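5.2 Grip loss on small round produce

The most instructive fault in the whole study came from tomatoes!

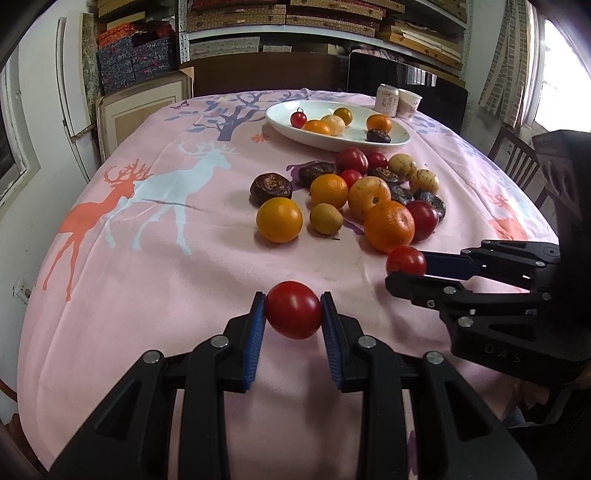 Over 168 two-handed sorting trials with the Pelorham grippers, we logged 14 drops, and nearly all of them happened in the same short window, just after the fingers had closed and before the lift was complete. Figure 3 shows the work at hand: two grippers, each with a red tomato, over a table of mixed fruit and water chestnuts.

We first blamed the pads. Lieven Geerts swapped them twice and the drops carried on as before. The real cause was a lovely surprise – the force reading reached the Flernau controller late, sometimes by more than 300 milliseconds, so the fingers kept squeezing a fruit that was already held. A firm tomato then shot out sideways, while a soft one split.

Fitriani Nasution traced the delay to a shared message queue. Giving the force signal its own channel removed it, and the next 400 grasps passed without a single drop. We are still checking whether the fix holds when both grippers close at the same moment.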